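Print this page | E-mail to a friend
Search this site Go Advanced

3.2 Sorting bins and block stock 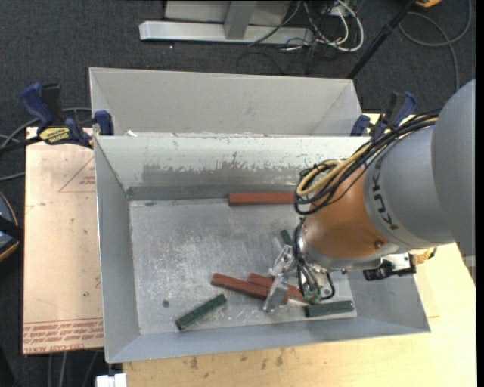

Figure 2. Near bin with red and green blocks; second bin behind.

The stock for the whole study was one set of blocks in two colours, red and green, drawn from the Furnov range. Colour was the only thing we asked people to sort by. Length and surface varied a bit, and some of the green ones are ridged along the length (one is at the lower right of the near bin in Figure 2). We left those in. A pilot with smooth pieces only had given much the same error pattern, and Kartha, who supplied the stock, couldn't promise a full smooth set before June anyway.

Bins are open-topped, rectangular, grey metal. Two were used at every station, one behind the other, near bin as source and far bin as target. We had tried side by side first. Participants drifted toward whichever bin was closer to their writing hand and the trial times got muddled by it, so front to back it was. The back-to-front reach is longer but at least it is the same reach for everybody.

The floor of the bins deserves a note. It is scuffed, with pale scratches and whitish smears, and we were asked by a reviewer of the earlier report whether this affected colour judgement. Short answer: not that we could find. Green against grey was slower than red against grey under the old lamps at the Perkley site - a lighting problem, fixed by moving the lamps up. After that the two colours came out level. Bins were wiped between sessions but not polished. The smears came back regardless.

How the blocks lie matters more than we expected. A block flat along the base of the back wall was the one most often missed on a first pass, particularly a long one, where people seemed to read it as part of the wall. Blocks lying across one another in the middle of the floor got picked early, the top one first and then the one tucked behind. Small ends poking out from under something were left till last or forgotten. We coded each layout for three things: wall contact, overlap, and how much of the block was hidden at the start of the trial. Wall contact was the strongest of these, see Table 4.

Layouts were not set by hand. The blocks were tipped in from a tray and left where they fell, apart from any that landed standing on end, which were laid flat. Acharya did the coding from stills and a second coder re-did 300 of them without seeing the first set. Disagreements were nearly all on overlap (is touching an overlap? we said no, eventually, and went back thru the early ones).

In total 1,785 layouts were recorded. Of these 612 had at least one block against a wall, and it is these that are carried foward to section 4. Layouts where a block bounced over the rim during tipping were thrown out and are not in the total.

Limitations. One bin shape only, and two colours. The walls are smooth and pale where the light gets at them, which may help red more than green - we can't separate that out with the present data. The Studano bins have a deeper wall and might well behave differently. Not tested. Weight wasn't recorded either, should have been.

Data sheets and the coding guide are available on request from Sudheer Acharya.

Share (2) | Comments (0)
Print | E-mail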